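Color in the Small Kitchen
Final report, Household Objects studio, 8/4/22

Our group wanted to know whether color helps people find things in a shared kitchen. Gridis House has one kitchen for nine students, and everyone there cooks at different hours, so things wander. A bowl that lives on the left shelf on Monday night is in the sink cupboard by morning, and no two people agree on where the lids go. We loved this problem from the first week!

The rule we tried was simple: every kind of object gets its own color, and the color stays with it wherever it ends up. We spent July collecting pieces from the Cherkaoui thrift store and from our own cupboards, and laid them out on a pale tabletop in different combinations. A pale surface turned out to matter a lot. On the dark counter at Javard Hall the blues and purples sank into the background, and we had to squint at our own test.

We ran two rounds. In the first, people got a mixed table and a spoken request ("get me something for soup") and we wrote down where they looked first. In the second, we used the color as the request ("get me the pink bowl"). The second round was so much more fun to run – people reached before we had finished talking. Six of our testers said they would happily label a whole kitchen this way.

What surprised us was cloth. Towels fold, slump and hide behind things, and their color was the part people remembered best. Toy food also earned its place. We put some in as a stand-in for leftovers, and testers kept asking about it long after the round was over.
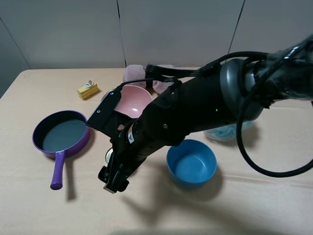
Jinel wrote in the feedback notes that pink for both a bowl and a towel would be confusing at first, and asked whether we had thought about giving cloth a pattern instead, so that plain colors could be kept for dishes and pans. We think that is a great idea and would build the next version around it.

With more time we would also try lids, which we mostly avoided. Metal has no color of its own to work with, and a painted dot wears off in the wash. Colored rubber bands might do it. Our purple pan is easy to spot by its rim and handle, but the inside is dark gray like most nonstick pans, so stacking is still an open question.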